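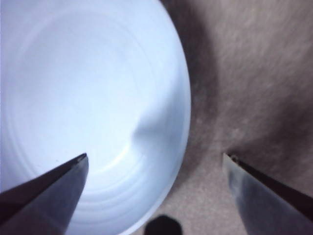 Kitchen walk-round, Nurkness holiday flat, October changeover

I do this one myself with a mug of tea in hand, so forgive the rambling! Gitau does the bathroom and the boiler, and his sheet is pinned up inside the hall cupboard.

1. Bowls and plates: chips and cracks
PASS. Ran a fingertip right round every rim, then tapped each one with a knuckle. One dull clunk (a side plate) and that's gone in the bin. The big bowl is fine, no rough bits. Please don't stack it under the smaller ones, it gets stuck and then somebody has a go at it with a knife.

2. Glasses
PASS, just about. Two have gone cloudy, but cloudy isn't dangerous. Inese Mägi says a soak in vinegar sorts them out and I'll believe it when I see it.

3. Kettle and toaster leads
PASS on the kettle. The toaster lead was tucked behind the hob again!! I've moved it to the other socket and stuck a bit of tape where it should live.

4. Oven
PASS with a moan. It gets up to 200 all right, but the door needs a good shove to close. Jelínek are coming to look at the hinge, so leave the card on the worktop for them.

5. Smoke alarm and fire blanket
PASS. Alarm pressed, ears still ringing. The blanket was hung with the tabs tucked up inside, which is no use to anyone in a hurry, so I've pulled them down.

6. Knives and peelers
FAIL. Loose in the drawer with the wooden spoons. I've wrapped them in a tea towel for now. Need a proper block, and Ostik had some decent ones last time I looked.

7. Floor and mats
PASS. The mat by the sink has a new grip underneath and I couldn't get it to slide (I did try, in socks).

8. Under the sink
FAIL. Dishwasher tablets at toddler height. Moved to the top cupboard, but we still want a catch on that door before the family from Rarkalstead arrive.

Still to do: knife block, cupboard catch, oven hinge. Gitau Muli has the spare key if Jelínek turn up before 2.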